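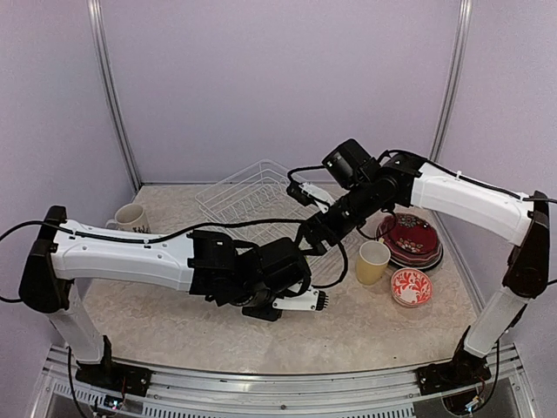
Dishes and a drying rack on the counter, Monday.

I own more erasers than I own forks. I know this because I went looking for a fork and found an eraser shaped like one, still in its sleeve, bought in some earlier and more hopeful phase of my life.

The phase never really ended. Last month I ordered the Plinby refillable eraser, which looks like a fat pen and clicks like a pen and costs what a decent sandwich costs. You push the top and a white stick comes out of the bottom. You push it again, a little more stick. My nephew got through half a stick in one sitting without erasing a single thing, purely for the clicking, and I can't say he was using it wrong.

As an eraser it's fine. It lifts 2B cleanly and leaves long, stringy crumbs that roll up and go where you sweep them. With anything softer it starts to smear, and you have to wipe the tip on scrap paper between passes. The barrel is a green I'd call hospital hallway and the company calls Meadow.

My complaint is the refills. They come in packs of 4, and the pack costs nearly as much as the pen. I've been burned this way before. Anybody who bought the Veko click eraser will remember that the refills vanished about a year after it came out, leaving us all with a very nice empty tube. Mine holds toothpicks now.
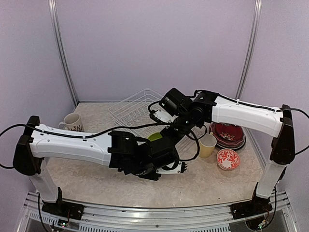
Sơn Quách wrote to say that the Veko sticks never vanished at all, they just got renamed, and that the Prarnard slim refill is the same diameter and fits if you shave a sliver off the end with a craft knife. I tried it over the weekend. It does fit. It also wobbles, so erasing a small letter feels like signing your name on a bus, but I've put the toothpicks back in the kitchen and the tube is a working eraser again. Thank you, Sơn. I'd been mourning that thing for ages.

While I was at it I dug out the Lại block, the plain gray one with the paper band, to see whether any of this clicking business is necessary. I penciled a row of dark squares on cheap printer paper and went at them with everything in the drawer. The Lại took most of each square off in two strokes and asked for nothing in return. It has no moving parts. It cost 70 cents at the shop by the train station, where they keep the blocks loose in a jar like penny candy.

So naturally I'm keeping the Plinby on my desk and the Lại in the drawer. The click is pleasant during phone calls, and I've reached an age where I need something to do with my hands while somebody explains my dental coverage to me.

If you draw, get the block. If you do crosswords in pencil — and I won't judge, I do them in pencil too — the narrow tip is handy for getting one letter out of a square without taking its neighbors along. Skip the Meadow if you can find the blue.

Next up is the sharpener with the see-through bin, once I've worked out how to open the bin.

Last updated: February
2,141 views · 2 shares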